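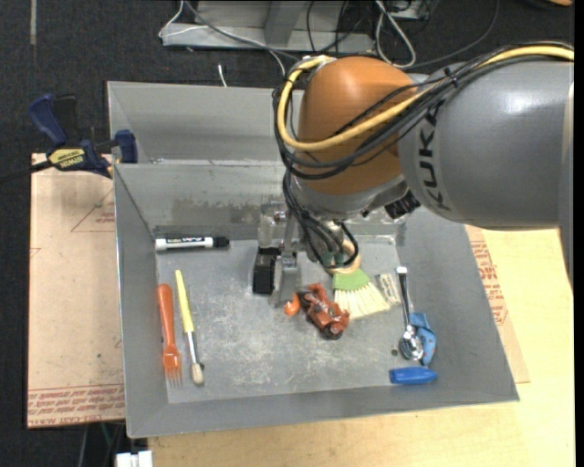
A grey sheet-metal bin with a scratched floor.

What is sheet metal?

Sheet metal is metal that has been pressed out flat and thin. It can be cut, folded and joined to make all sorts of objects. Baking trays, filing cabinets, watering cans, car doors and the sides of washing machines are all made from it.

You probably have plenty of sheet metal at home. Look in the kitchen first.

How thin is it?

Sheet metal can be lots of different thicknesses. The body of a car is usually less than 1 millimetre thick. A strong metal box might be made from sheet that is 2 millimetres thick. If metal is much thicker than a sheet, people call it plate. Plate is used for ships and bridges.

If metal is extremely thin, it is called foil. The foil you wrap sandwiches in is aluminium that has been squeezed so much that you can crumple it in one hand.

Which metals are used?

People in ancient times knew 7 metals: gold, silver, copper, tin, lead, iron and mercury. Mercury is a liquid at room temperature, so you can't make a sheet of it. The other six can all be flattened.

Today, most sheet metal is steel or aluminium.

Steel is made mostly of iron, with a small amount of carbon in it. It is strong and doesn't cost much. Most kinds of steel are heavy and will rust if they are left bare.

Aluminium is much lighter. It is used for drinks cans, aeroplanes and some ladders. It doesn't rust, but it is softer than steel and easier to dent.

Copper sheet is a reddish-brown colour when it is new. It was often used for roofs. After many years in the rain it turns green, and you may have seen a green dome on an old building.

How is it made?

Steel starts as rock called iron ore, which is dug out of the ground. The ore is heated in a very hot furnace with other materials until liquid iron runs out of the bottom. The iron is then turned into steel in a second furnace. Old steel can go into furnaces too, such as scrap cars and food tins.

The liquid steel cools into a long, thick block called a slab. A slab is still much too thick to fold, so next it has to be rolled.

Rolling works in the same way as rolling out pastry. The slab is heated until it glows orange and is then squeezed between two heavy rollers. It comes out thinner and longer. Then it goes through another pair of rollers, set closer together, and then another. This is called hot rolling.

Some sheet is rolled again when it is cold. Cold rolling makes the surface smoother and the metal harder. At the end the sheet is so long that it has to be wound up into a big roll, called a coil. A coil can weigh more than ten cars.

How do you make a shape from a flat sheet?

Try this with a piece of card. Draw a rectangle and cut a small square out of each corner. Now fold up the four sides. You have made an open box.

Factories can make metal boxes in just the same way. The flat shape, before it is folded, is called a blank. These are the main jobs:

Cutting. Thin sheet can be cut with hand tools called snips, which look like strong scissors. Thicker sheet is cut with a big blade called a guillotine, or with a laser.

Bending. The sheet is put in a machine called a press brake. A long bar pushes the metal down into a groove and it folds along a straight line.

Stamping. The sheet is pushed hard between two shaped blocks. One block has a bump and the other has a matching hollow. Car doors and kitchen sinks are shaped by stamping.

Joining. Corners can be welded, which means melting the edges so they set together. They can also be held with rivets. A rivet is a short metal pin that is squashed at the end so that it can't slip out.

Why doesn't it snap when it bends?

Metals are made of tiny particles called atoms, set out in neat rows. When you bend a piece of metal, the rows can slide past each other and still hold on. Glass can't do this at room temperature, so it breaks.

You can wear metal out, though. If you bend a paper clip backwards and forwards in the same place it gets stiffer, and after a while it breaks. (The ends can be sharp, so ask a grown-up before you try it.)

Why are some tins and boxes wavy?

A flat sheet is quite floppy. Hold a sheet of paper by one edge and it droops. Now fold it into a fan and hold it again. It stays up.

Metal works like this too. Sheet with waves in it is called corrugated sheet, and it is used for shed roofs and shipping containers. Food tins often have ridges around the middle so that they are harder to crush. Many metal boxes have their top edges folded over. This makes the box stiffer and means there is no sharp edge to cut your fingers.

What about rust?

Rust is a flaky, reddish-brown material. It forms when iron or steel meets water and oxygen. Oxygen is in the air, so steel left out in the rain will soon go rusty.

There are several ways to stop it. You can paint the steel. You can cover it with a thin layer of a metal called zinc, and this is known as galvanising. Galvanised steel is grey, sometimes with a pattern on it like frost. Or you can use stainless steel, which has a metal called chromium mixed in. Cutlery is often made of stainless steel.

Scratches matter most on painted steel. If a scratch goes right through the paint, rust can start there and creep underneath. A scratch in zinc is less of a problem, as the zinc around it still helps to protect the steel.

Tin toys and tin boxes

Before plastic was common, many toys were made from thin steel covered with tin. This is called tinplate. The pictures were printed while the sheet was still flat, and then the toy was cut out and folded. Small tabs went through slots to hold the parts together.

The Kokwood Museum of Household Things has 3,015 tins and tinplate toys. The oldest biscuit tins are in Room 2, next to the buckets. Look closely at the corners and you can see where the sheets were folded.

Can it be recycled?

Yes. Steel and aluminium can be melted and rolled again and again. Steel is easy to sort because most kinds stick to a magnet. Aluminium doesn't. You can test the empty cans and tins in your kitchen with a fridge magnet.

Words to know

Alloy: a metal mixed with something else, such as steel.
Blank: a flat piece cut out and ready to be shaped.
Coil: a long sheet of metal wound into a roll.
Galvanised: covered with zinc.
Ore: rock that has metal in it.
Rivet: a metal pin used to join sheets.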